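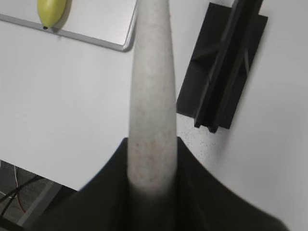

What is included with the Wunomard tabletop handling kit?
The standard kit contains one gripper with two sets of replaceable fingers, a wrist camera with its cable, a mounting flange, a power supply, the Jisulen control software on a single-seat license, and a printed setup guide. The robot arm is sold separately.

Overview

The Wunomard is a gripper and wrist camera package for light tabletop work. It is supplied by Grusia to teaching laboratories, research groups and small workshops that already own a compatible arm and wish to practice picking up and placing everyday items. The camera looks along the gripper toward the work surface, so that the finger and the items near it can be viewed together during approach. In the view shown on this page, a small yellow-green banana rests on a light gray panel or tray to one side of the finger, and a black fixture lies on the white tabletop to the other.

Soft items such as fruit may be handled at the reduced grip setting. Operators should select this setting before the first approach and confirm it on the status page of the software. Rigid parts may be handled at either setting.

Ordering information

Complete kit: order number 2261
Replacement finger set: order number 838
Wrist camera with cable: order number 829

Orders are accepted from schools, registered companies and public institutions. Individual buyers are referred to a local dealer. Finger sets are sold in pairs and cannot be returned once the seal has been opened.

Installation

The mounting flange attaches directly to the arm with the screws provided. The arm must be powered off and the emergency stop engaged before the flange is fitted. After installation, the camera cable should be secured along the arm with enough slack for full wrist rotation. Cables on the floor should be kept clear of walkways.

The software includes a guided alignment routine. It must be repeated whenever the camera is removed, the fingers are changed or the arm is moved to another table. Existing Lui project files can be opened without conversion, although saved camera positions must be entered again.

Care and cleaning

Fingers and housing may be wiped with a soft cloth dampened with water. Solvents must not be used. The work surface should be wiped between sessions, as fine debris can reach the finger joints. Worn fingers must be replaced as a pair.

Support and training

Each complete kit includes one remote training session for up to 7 participants. The session covers installation, alignment, grip settings and safe stopping. Institutions that require on-site instruction may request a quotation when placing an order. The next group of on-site sessions is planned for October.

Technical questions should be directed to Dexter Aquino, Product Support. Inquiries regarding institutional pricing, license transfers and training should be directed to Sum-yee Tsang, Education Sales. Please have the order number and the serial number of the gripper available. The serial number is printed on the inside cover of the setup guide.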